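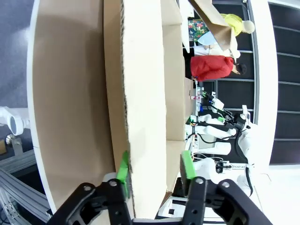 Green pads on, wrist camera, first morning. Box wall between the fingers.

Gripper trials at Hemevmont, week one

Quick page, will tidy later. We are comparing 2 gripper setups on cardboard handling for the Preminden packing line. Same arm, same box type, same operator, different fingers. Setup A is the two-finger linkage gripper with the green pads. Setup B is the older parallel jaw with hard plastic tips, which most of you have used and most of you have complained about. Trials started 8th February and we are still going.

Only the one photo up so far. The rest are on the other laptop and I'm not at that desk until the end of the week. Notes are below anyway, sorted by topic, so people can stop emailing me for them.

About the view
Wrist camera, so the room comes out sideways. Leave it that way please. Husance viewer has a rotate button but it saves over the original, found that out the hard way. If you need it upright make a copy first.

Exposure
Look at the cardboard panel in the middle, nearly white. Auto exposure does this whenever the wall of the box catches the light. You can still read the torn corrugated edge on the left side, fluting and little fibers, so the focus is fine, it's just brightness. Tried fixed exposure after lunch. Better on the box wall, worse down inside the box, everything in there goes to mud. No setting I like yet. Currently leaving it on auto and living with it.

Pads
Green ones are soft, which I like for board. Hard tips on setup B leave a dent on the flap nearly every time. Not a deep dent but the Preminden people will see it and they will say something. Soft pads left no mark I could find on the same flaps. They do pick up dust off the torn edges though and then the grip goes slippy. Wipe with a damp cloth between boxes. Do not use the solvent wipes, they make the pads go shiny.

Finger shape
The curved fingers on A need more room on the way in. Straight down onto a wall, fine. Coming in near a corner, the outside of the linkage wants to hit the next flap. Fold the flaps right back before you start or you'll be nudging the box across the table all day. B is slimmer and gets into corners with no trouble, I have to give it that.

Force
Controller scale runs 0 to 1000, no units, thanks for that. Low end lets the board slide. High end crushes the fluting and then the wall is useless for a repeat. I wrote the good values on the whiteboard and will copy them in here when I can read my own writting. Rule for now: start low, go up in small steps, new box when the wall goes soft.

Camera position
Wrist mount is good for the last bit of the approach, you see both pads and the edge you're after. Bad for everything before that. Half the time the box wall fills the middle and you've got no idea what is behind it. Zúñiga mount (the longer bracket) should fix some of this, it sits further back. It's here but the screws that came with it are the wrong lenght. New ones ordered.

Controller
Old handheld one has lag. Small, but you feel it on close, so people over-squeeze. New one is quicker and the trigger is way too light. Sneeze and it closes. I set a dead zone of 9 and that calmed it down. Put it back to that if somebody changes it, the setting gets lost at power off.

Cables
Check the loop at the elbow before big moves. Slack on one side only. Had one snag on setup B, stopped the arm by hand, nothing broken.

So far
A for flaps and open box walls. B for tight corners and anything small in the bottom of the box. Camera needs work on both. Wouldn't sign off on either for Preminden yet, too few runs and I want to see the pads after a full week of dusty board.

Still to do
Closed boxes, taped and untaped.
Long bracket, once the screws come.
Fixed exposure with the side lamp off.
B with soft tips glued on. Probably ugly. Want to see it anyway.

More pictures when I get the laptop back. If you ran boxes on Tuesday afternoon and kept your own notes send them over, any format, phone photo of the paper is fine.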